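Projects > Gosling > Work diary > November
Home | About | Diary | Notes | Contact
Print this page | E-mail this page

Diary, November: the basket from above

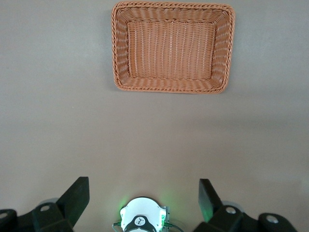

The basket from the wrist camera, fingers open.

Late evening. I write this before I go to sleep, so that I do not mix the runs again like last week.

The question in Gosling is still the same one. Can the policy learn where to take hold of a rim when it has only the wrist view? Until now we trained on 2000 demonstrations with both cameras, the wrist and the side one, which we call Cedar. In the morning I removed Cedar from the input and trained again with only 700 demonstrations, all of them wrist view. I expected a clear loss.

The loss was smaller than I feared. In the first block the arm went to the long side of the basket and closed on the braid every time except 3. In the second block I turned the basket a little between the trials, and there the result was weaker. The gripper came down in the correct place but too early, and one finger touched the top of the braid. I think the policy judges the height from the size of the basket in the picture. When the basket is turned, this size changes also, and the policy becomes confused. This is only my opinion and I must test it.

The colour helps us, I am afraid. An orange basket on a pale grey surface is easy to find, and a reader of our paper will say so. I should repeat everything with a basket in a colour closer to the surface. There is one in the storeroom at Girkton but I have not asked for it yet.

After lunch I lost an hour with the labelling program, Koven. It saved the grasp points in the wrong order, left finger where the right should be. I corrected the file by hand and wrote a small check for the next time.

For tomorrow: 4 starting heights, same basket, same light, no Cedar. I will write down the height at which the fingers begin to close, and not only if the grasp was good. Also I must answer the message about the travel form, which I have avoided for too long.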